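TOUR OPERATIONS 2: Handout for Session 3
Group size, pacing and the cost of an empty seat
Updated 16/01/2024

Bring your costing sheet from last session. We will use the same trip, the Roluvine coast and hills circuit sold by Brileck, so you don't need to copy the base prices again.

## 1. Fixed and variable costs

Every escorted tour has two kinds of cost. Fixed costs stay the same whatever number of people book: coach hire, driver, tour leader, local guides paid by the day, road tolls. Variable costs rise with each passenger: rooms, meals, entrance tickets, porterage.

A common mistake in the first assignment was to treat the tour leader's single room as variable. It is fixed. The leader sleeps somewhere whether you carry 16 clients or 24. Free places are a separate line. If the hotel gives one free place for a set number of paying guests, check whether it is half a twin or a full single before you take it off the total.

## 2. The break-even load

To find the break-even load, divide the total fixed cost by the contribution per passenger (selling price minus variable cost minus agent commission). Round up, never down. You can't sell part of a seat.

For the Roluvine circuit, the answer comes out at 16. The coach we costed has 24 passenger seats available for sale. Anything between those two figures makes money, and the gap is your margin for error. Write both figures at the top of your sheet and keep them there.

Commission is the item most often left out. Trips sold direct carry none, but you can't know the mix in advance, so cost every seat as if an agent sold it.

## 3. Pacing the day

Brochure times are driving times. They leave out loading bags, rest stops and the people who come down late from breakfast. For a group, use these working rules:

- First departure no earlier than 8:30, except on flight days
- A stop at least every two hours on the road
- 75 minutes for a sit-down lunch with a fixed menu, longer if guests order from the card
- No more than 3 paid visits in a day
- One free afternoon in each full week

The free afternoon is the first thing new planners cut and the first thing returning clients ask about. It also helps with drivers' hours, which we cover in Session 5.
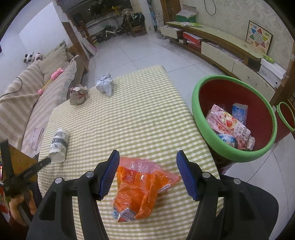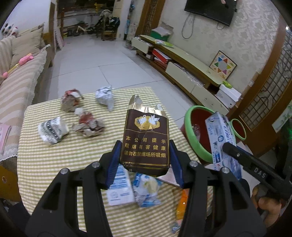
Isn't a free afternoon just a gap that clients feel they've paid for? Tsang raised this after the last session, and added that on short trips people want every hour filled. It's a fair point for anything under a week. On a four-night trip, give a free evening instead and put an optional dinner on sale for those who want company. On longer trips the afternoon stays in. List it by name in the itinerary, with two or three suggestions and walking times, so that clients can see it was planned.

## 4. Choosing the overnight stops

The circuit has one weak point, the night at Plukari. The town is small and has one hotel that can take a full coach. You have two options.

**Stay at Plukari.** Short drive the next morning, good walks from the door, but no fallback if the hotel overbooks. Ask for written confirmation of the room block and a named alternative within a reasonable drive.

**Drive on to the coast.** More beds and lower rates outside the high season. The transfer is longer, and the hill villages are pushed into a single rushed morning.

Brileck chose Plukari for the October departures, when coast hotels begin to close. Be ready to argue for either one, using costs as well as comfort.

## 5. Release dates

A release date is the day by which you must give unsold rooms back without a charge. Work backward from it. Your decision to run or cancel has to be made before the earliest release date on the trip, and your client terms must allow for that. Check:

1. The earliest release date among all hotels
2. The final balance date in the client terms
3. The coach company's cancellation scale

If the balance date falls after the release date, you are holding rooms for people who haven't paid. Move one or the other before the brochure goes to print.

## For next session

Recost the circuit with the coast hotel in place of Plukari. Show the new break-even load and mark any day that breaks a pacing rule. One page, typed. Read the sample coach contract in the course folder, paying attention to the clause on waiting time.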